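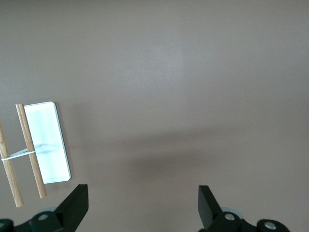
Why do smudges come back after I wipe them? Eilidh Mackay wrote to ask. She had rubbed and rubbed at a plate with a paper napkin, and all she did was push the mark from one side to the other.

Great question, Eilidh! Let's zoom in on a smudge and find out.

What is a smudge made of?

Many smudges are a mix of grease and dust. Grease comes from food and also from your own skin, which makes a little oil all day long. Press a clean finger on a window and you'll leave a print behind. Dust lands on the grease, sticks to it, and turns it gray.

Smudges love to show off on smooth, pale things. Look at the white plate with the two wooden rods lying across it. It has a faint gray streak a little below the middle. On a gray stone you might never spot a mark like that!

Why does a fuzzy cloth work so well?

Microfiber is made of threads that are much, much thinner than the hair on your head. In many cleaning cloths, each tiny thread has been split into even tinier pieces, so if you could slice one across and look at it under a strong microscope, it might look like a little star or a slice of pie. All those edges and gaps give the grease somewhere to go. The cloth scrapes it up and holds on to it – a napkin has fewer hiding places, so it fills up fast and starts spreading the grease around.

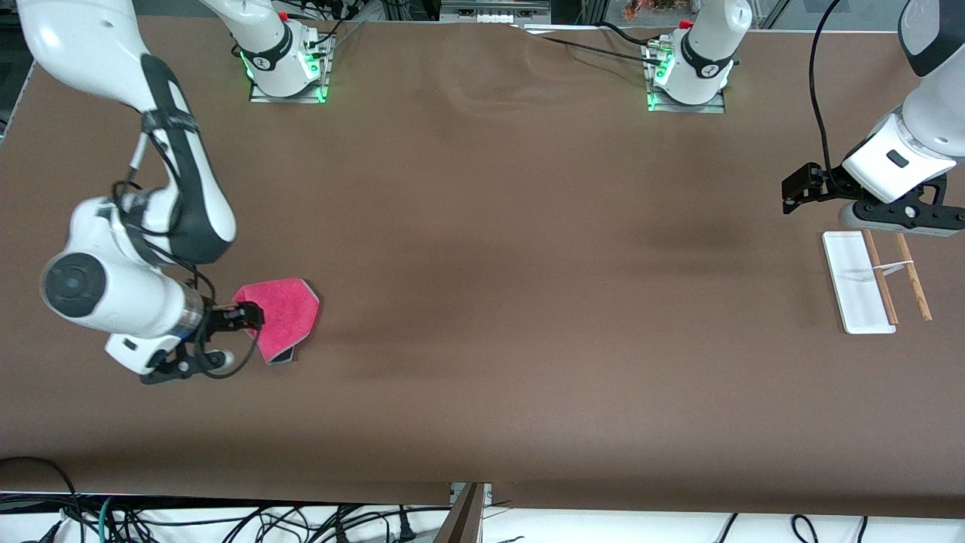 But does it have to be pink? one reader wanted to know. It doesn't! The color is just dye. A bright pink cloth like this one is easy to find on brown paper, though, and some families use one color for the kitchen and another for the bathroom so the two never get mixed up.

Try it: the butter test

You will need a smooth plate, a dab of butter, a paper napkin and a microfiber cloth. Ask a grown-up which plate you can use.

1. Rub the butter on the plate with your finger until you have 3 greasy patches.
2. Wipe the first patch with the dry napkin. Give it 5 strokes.
3. Wipe the second patch with the dry cloth, also 5 strokes.
4. Dampen a clean corner of the cloth and wipe the third patch the same way.
5. Tip the plate toward a window and look at the shine. Which patch has the most streaks?

Then wash the plate with warm water and dish soap. Soap is amazing stuff – one end of each soap molecule grabs grease and the other end grabs water, so the grease rinses off. Wash your cloth too, and leave out the fabric softener, which can clog up the fuzz.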